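Qui sommes-nous

Istumum est un laboratoire d'essais indépendant installé à Fondamcombe. Nous comparons des préhenseurs, des bras, des caméras et des contrôleurs pour le compte d'intégrateurs et de bureaux d'études qui doivent arrêter un choix de matériel. Nous ne fabriquons rien et ne touchons aucune commission sur les équipements testés.

L'activité a commencé par des mesures de répétabilité sur petits bras six axes. Les demandes ont ensuite glissé vers la préhension : course utile, effort de serrage, tenue des doigts, comportement sur des pièces lisses ou bombées. Elle représente aujourd'hui la plus grande part de nos rapports.

Ce que nous testons

Préhenseurs à deux doigts, électriques ou manuels. Caméras de poignet et caméras de tête, avec relevé de la latence et de la dérive d'étalonnage. Contrôleurs, en boucle ouverte puis fermée. Les bras sont acceptés jusqu'à une charge utile de 9 kg. Au-delà, nous orientons le client vers un confrère équipé.

Méthode

Chaque préhenseur passe par le protocole Tsegaye, rédigé en interne et révisé chaque année en avril. Il comprend 46 prises de référence, exécutées d'abord à la main par un opérateur, puis sur bras lorsque le modèle s'y prête. La phase manuelle sert à isoler la géométrie des doigts : un défaut de contact relevé à ce stade ne peut pas être imputé à la commande du bras.

Le suivi de pose repose sur des marqueurs fiduciaires noir et blanc portés par des cubes fixés aux préhenseurs. La position de chaque outil est rapportée au plan de travail, et les deux mains sont enregistrées sur la même base de temps. 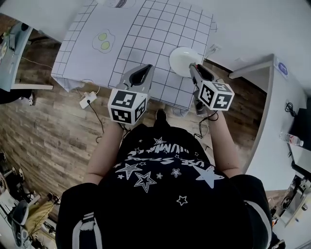

Photo : Istumum, Fondamcombe. Préhenseurs tenus à la main, celui de droite refermé contre un objet blanc en forme de dôme.

Les surfaces bombées départagent bien les modèles. Le contact s'y réduit à une petite zone du doigt, et un écart d'alignement qui passerait inaperçu sur un cube se traduit par un glissement ou une rotation de la pièce. Nous notons séparément l'approche, la fermeture et le maintien — une note globale masquerait les compensations entre phases.

Les essais d'endurance portent sur 1 000 cycles d'ouverture et de fermeture. Les doigts sont inspectés avant et après, et tout changement de pièce d'usure en cours d'essai figure au rapport.

Banc Stirnska

Le banc Stirnska est notre poste de comparaison des contrôleurs. Le même bras et le même préhenseur y sont pilotés successivement par les différents contrôleurs à l'étude, avec des trajectoires identiques. Les journaux bruts sont remis au client au format CSV, accompagnés des paramètres de réglage. Les réglages d'usine sont testés en premier, puis ceux que le fournisseur souhaite nous communiquer.

Résultats et confidentialité

Notre base contient 94 configurations complètes, préhenseur, bras et contrôleur compris. Les fiches de synthèse sont consultables sur demande. Les rapports commandés restent la propriété du client et ne sont versés à la base qu'avec son accord écrit. Les résultats défavorables sont traités de la même façon que les autres.

Nous soumettre un matériel

Joindre à la demande la documentation mécanique, le schéma de câblage et la version du micrologiciel. Les prototypes sont acceptés, y compris les doigts imprimés, à condition que deux jeux identiques soient fournis. Le matériel est retourné à la fin de la campagne, sauf pièces détruites en essai. Les visites du laboratoire se font sur rendez-vous, à partir de 14 h.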